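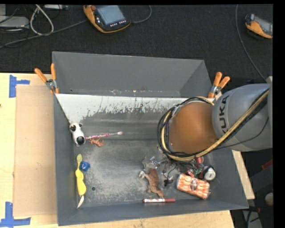

Vol. 12, p. 248

Figure 3. Grasp collection with the KUKA arm over the gray bin, which holds a mixed set of toys and small household items. The bin is clamped at its rear corners.

4.2 Data collection

All grasps were collected in one bin with sloping sides (Figure 3). We chose this shape after early runs in a straight-walled tray, where objects that rolled into a corner stayed there for the rest of the session. The slope helps, but long items still end up lying along the left wall, and these were the hardest to pick for every policy we tested.

Objects were drawn from the Biletti set, which has 248 items. It includes toy animals, brushes, markers, and packages with shiny wrapping. Each session began with a random draw of 12 objects, poured in from a box and not arranged by hand. A session ended after 200 grasp attempts or when the bin was empty. The position of the bin was checked before each session, and the spring clamps were reset if it had shifted.

We compared two methods. The Skotach baseline scores grasp points from a single depth view. Our method, Stovance, uses the same view but also keeps a short record of failed attempts and lowers the score of nearby points. Each method was given 800 attempts on the same draws of objects.

4.3 Results

Stovance failed less often than the baseline, and most of the gain came late in a session, when few objects were left. The baseline tended to repeat the same failed grasp – in one session it returned to a clear plastic item until the limit was reached. On full bins the two methods were close.

Clear and metallic pieces remain a problem for both. Depth readings on them are sparse, and the failure record does not help if the object is never proposed at all. Garrido lighting, used in the second half of the trials, made no difference that we could measure.

Shares 12 | Comments 0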